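Bellora Pauses Withdrawals After Price Feed Error

1 min read

Lending protocol Bellora halted withdrawals on Sunday, March 3, 2019, after a faulty price feed caused 3341 loans to be liquidated below the contract's stated threshold. Deposits were not affected, according to the project.

The error began when the feed contract, maintained by Kinnear, accepted a stale value from one of its 3 sources. The value stayed in use for 200 blocks before an operator key triggered the pause function.
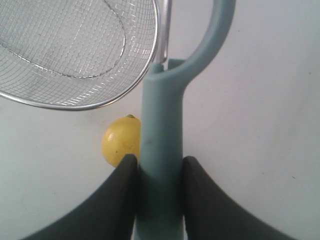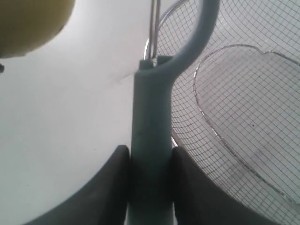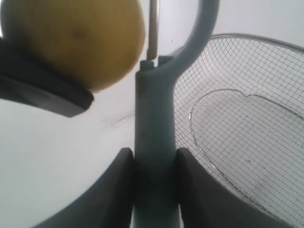
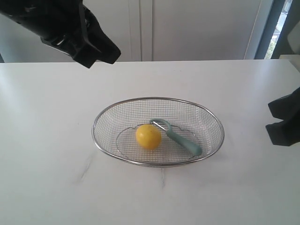 Bellora engineer Bontu Tekleab said the liquidated positions held 3647 ether in collateral. Most of it was bought by a single address through the Parkgate exchange contract. The team has asked the holder to return the funds and has not received a reply.

A patched feed contract is running on the test network. It rejects any value older than ten blocks. Withdrawals will resume once Prisley, the auditor, has signed off on the change. Bellora has not given a date.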